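Call for Participants: Home and Workshop Build of Handheld Grippers for Household Tasks

Trarnus, a membership workshop for people who build machines in their own homes, invites applications from adults wishing to take part in the next round of the Jatton build. Applications are accepted through the end of May. The round is open to residents of Toledo and to anyone able to travel to the Toledo workshop as set out below.

Background

Jatton is a shared project to build a low-cost robot arm that can fold and put away laundry. The arm itself is kept at the workshop and is not issued to participants. Members build the handheld grippers at home or at the workshop bench, use them in pairs on their own clothes and blankets, and return the recordings to the project. The recordings are then used to train the arm.

The first round was completed by existing members. It established that the build can be finished on a kitchen table with ordinary hand tools, and that the fingers, which are the part most often revised, should be printed in a single bright color for ease of tracking. The project now seeks 12 new participants.

What Participants Will Do

Each participant will assemble one pair of grippers, left and right, from a kit of parts. Bodies and slotted frames are supplied finished. Fingers are supplied as files and may be printed at home or at the workshop. Triggers, springs and wiring are fitted by the participant, following the printed guide.

When both grippers have passed a bench check, the participant will carry out recording sessions at home. A session consists of short tasks with soft goods: spreading, smoothing, folding, stacking and unfolding again. Participants choose the garments. Mixed fabrics are preferred, and denim and quilted bedding are of particular interest to the project at this stage. Work may be done on a bed, a table or a floor mat, whichever is usual in the household.
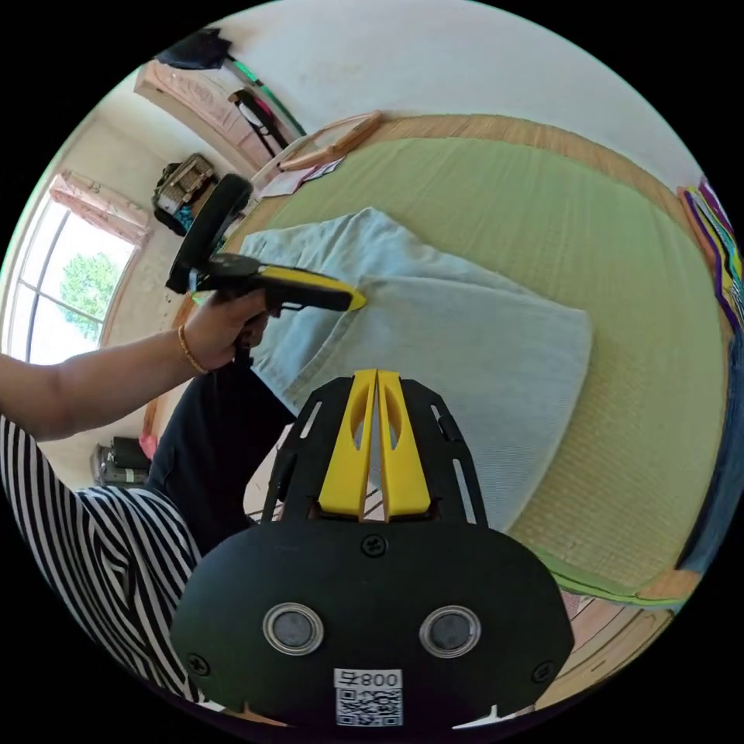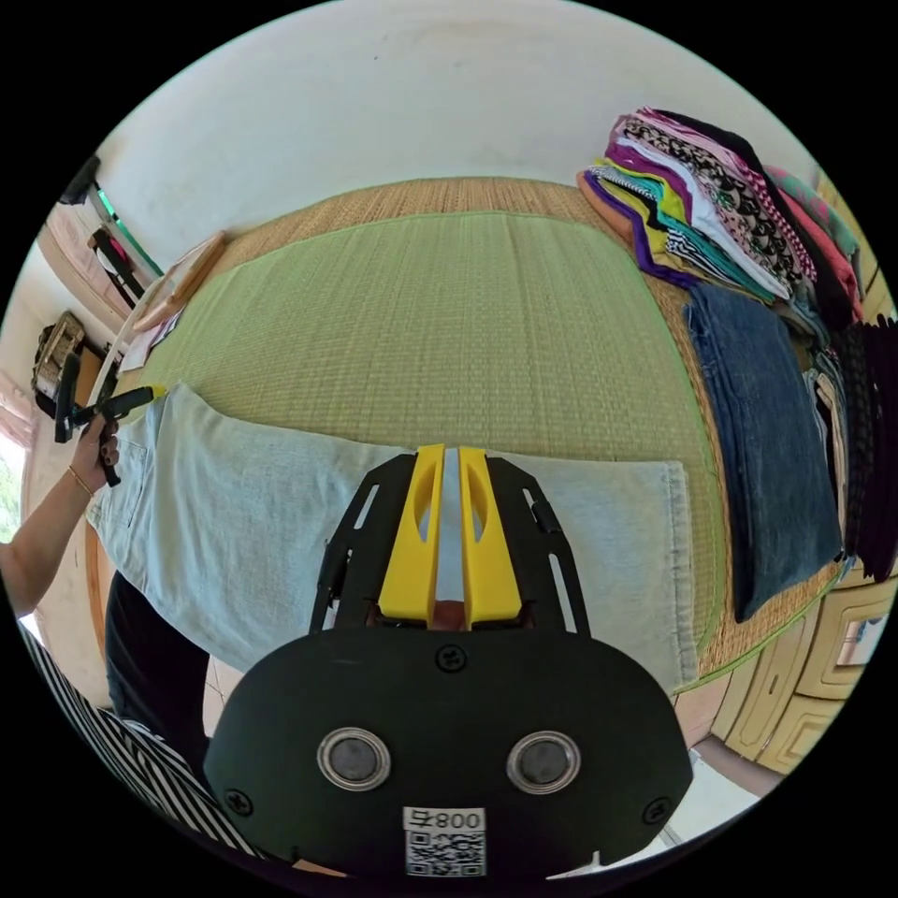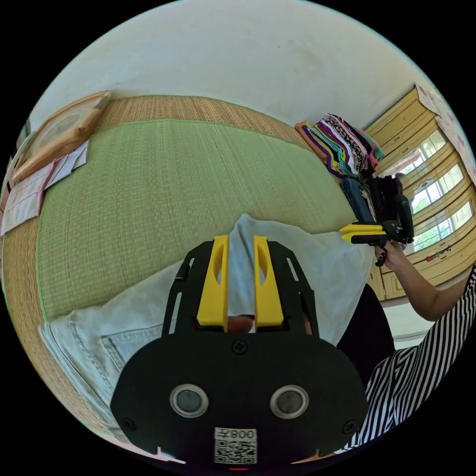 Participants are asked to keep a build log. The log should record each change made to the grippers, the reason for it, and any fault noticed during use. Entries may be brief. A note such as "left trigger sticks when fully closed – spring replaced" is sufficient. Logs are read by the project's bench group and are used in preparing the next version of the guide.

Time Commitment

The round lasts two months. Participants should expect to give one or two evenings to assembly, followed by regular recording sessions of a length that suits them. A total of 900 completed folds is requested from each participant over the round. Unsuccessful attempts are to be kept and submitted along with the rest, but are not included in that total.

Two visits to the Toledo workshop are required: one for the bench check and one at the close of the round, when kits are returned or purchased. Both visits begin at 6:30 p.m. Participants who cannot attend at that hour should state this on the application, and another time will be arranged where the bench is free.

Who May Apply

Applicants must be 18 years of age or older. No degree or trade qualification is required. Applicants should be able to:

Use a screwdriver, wire cutters and a soldering iron safely, or be willing to attend the evening soldering class before collecting a kit.
Copy files from a memory card and upload them over a home internet connection.
Set aside a clear area large enough to lay out a full-size blanket.
Work with one gripper in each hand for short periods without discomfort.

Left-handed applicants are especially encouraged to apply. Members of the same household may apply together and share a single kit, provided that each person's sessions are logged separately.

Materials and Payment

The kit is lent without charge. It contains parts for both grippers, a spare set of springs, fasteners, printed labels and a carrying case. Filament for the fingers is provided on request. Tools are not included, but may be borrowed from the workshop for the length of the round.

Participants who complete the round will receive a payment of $740. Payment is made after the second workshop visit, once the recordings and build log have been received. Participants who leave early will be paid in proportion to the folds submitted and must return the kit in whatever state of assembly it has reached.

Privacy

Recordings made in the home may show rooms, belongings and persons other than the participant. Before each upload, participants must review their files and remove any they do not wish to share. Written consent is required from every other adult who appears in a recording. Files are held on Preltico, the workshop's own storage system, and access is limited to members working on Jatton. A participant may ask for any recording to be deleted up to the close of the round.

How to Apply

Application forms are available at the Trarnus front desk and on the members' page. Please include a short account of something you have built or repaired, the space you intend to use, and the kinds of garments you expect to work with. Photographs of past work are welcome but not required.

Applicants will be notified of the result in writing. Those not selected will be placed on the waiting list unless they ask otherwise – a place may open during the first weeks of assembly. Questions regarding the kit, the payment or access to the building should be left at the front desk, marked "Jatton build."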